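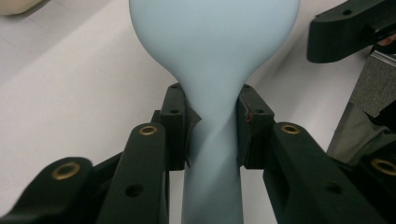

About Draren School Health Service

Draren School Health Service looks after the health of boarding and day pupils at four secondary schools in the Garnard district. We run a sick bay at each school, give advice to house staff and families, and work with the district health office when an infection spreads between pupils.

The service was set up by the schools themselves. Before then each one made its own arrangements. One had a full-time nurse, two shared a nurse who travelled between them by bus, and the fourth sent every pupil with a temperature to the outpatient department in town. Records were kept on paper and stayed behind when a pupil changed school. After a bad term of measles the four heads agreed to pool their health budgets and employ one team.

What we do

Each sick bay is open from 6.30 in the morning until lights out, and a nurse is on call overnight. Pupils can come without an appointment before lessons and during the long break. At other times they need a note from a teacher or house parent, except in an emergency.

Most of our work is ordinary: headaches, sprains, stomach upsets, asthma, malaria tests and repeat medicines. We also carry out health checks for new entrants, keep vaccination records up to date and teach a short course on hygiene and first aid to the lower forms.

When several pupils from the same dormitory or class report similar symptoms within a short time, we start an outbreak log. The head is told the same day and so is the district health office. We arrange for samples to be taken, move pupils who are unwell to separate beds and write to parents. We don't give out names or discuss one pupil's results with another family.

Decisions about closing a school or sending boarders home are made by the head and the education authorities. We give our view, but it isn't our decision.

Our schools

The largest of the four is Navickas Senior High School, with 678 boarders. It has the biggest sick bay, with a separate isolation room that was added when the old laundry moved across the yard. Garnard Girls' School and Garnard Technical School share a site and a main gate but have their own sick bays. Dririco Secondary is a day school, apart from a small hostel for pupils whose homes are too far off to travel each day. It can take up to 400 pupils.

Our people

Lilian Kombo is head of service. She trained as a general nurse and spent most of her career on a children's ward before moving to school health. Questions about how we work, and complaints, go to her.

Thabiso Tshabalala is the lead nurse at Navickas and keeps the outbreak logs for all four schools. He is also our main contact with the district health office.

Dulce Bañuelos covers the two Garnard schools with a team of two nurses. She runs the asthma clinic, held at the Girls' School in the afternoon and open to pupils from any of our schools.

Teodoro Ocampo is based at Dririco and teaches the hygiene and first aid course.

Gumaro Manríquez looks after records, supplies and transport. If you need a copy of your child's vaccination record, write to him through the school office and allow a week for a reply.

How we are paid for

The schools pay us a yearly sum based on the number of pupils on the roll in February. Families are not charged for visits to the sick bay or for basic medicines. Hospital fees and long-term prescriptions are paid by the family, or through their health insurance if they have it. Please make sure the school has a copy of the insurance card – we are often asked for it at the hospital desk.

For parents and guardians

Tell us about any allergy, long-term condition or regular medicine before your child starts the term. Medicines should be handed to the nurse in their original packaging, with the pupil's full name on them. Inhalers may be kept by the pupil.

If your child has been ill during the holidays with a fever, a rash or a cough that hasn't cleared, ring the sick bay before travelling. We may ask you to keep them at home for a few more days. The school will not count this as an unauthorised absence.

Each sick bay has its own telephone line, and the numbers are printed on the back of the term calendar. Outside opening hours the call passes to the nurse on duty.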